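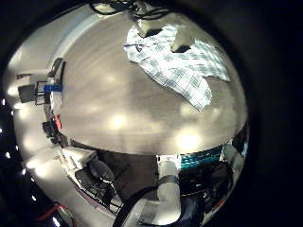
About Mumemby

Hi, I'm Sólveig Overgaard, and I started Mumemby with my old lab partner Poul Vídalín because we were both tired of rewriting the same calibration script every November. We write software for robot arms with a camera at the wrist. No hardware, no arms for sale, just the code that sits between what the camera picks up and where the hand goes next.

Our main product is Heltano. It takes the round, bent picture from a fisheye lens and works out where things are on the table, so a straight edge gets treated like a straight edge even when it shows up looking like the side of a dome. Then there's Damgaard, our planner (named after the street where we had our first office, sorry, we never came up with anything better). Damgaard picks a path for the arm and checks it against cables, shelves and table edges before anything moves. It replans in 120 milliseconds on our own machines, and yes, Poul has a graph about it that he will show you!

Cloth is our favorite problem and also our worst one. A block has corners and stays put. A piece of checkered fabric folds over itself and the pattern goes every which way, and the depth estimate gets very confident about something silly. We have 2434 tests in the nightly run now and a good chunk of them are cloth. 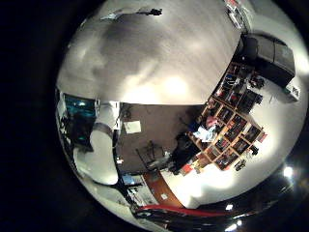 Wrist view with the shelves, the sofa and one of the people in the room.

Rooms like this are why we care so much about the wide lens. You get the work and the people near it in one view, and the planner can slow down when a person is close.

There are 8 of us these days. Most of us write C++ and Python, and we all take a turn on support, me included, so if you write in with a question you may well get me. Our newest tool is Novavis, a log viewer that lets you scrub through a run and see the picture and the planned path side by side. It opens to everyone on 1st May, and the first 100 teams to sign up get help with setup from Poul or me.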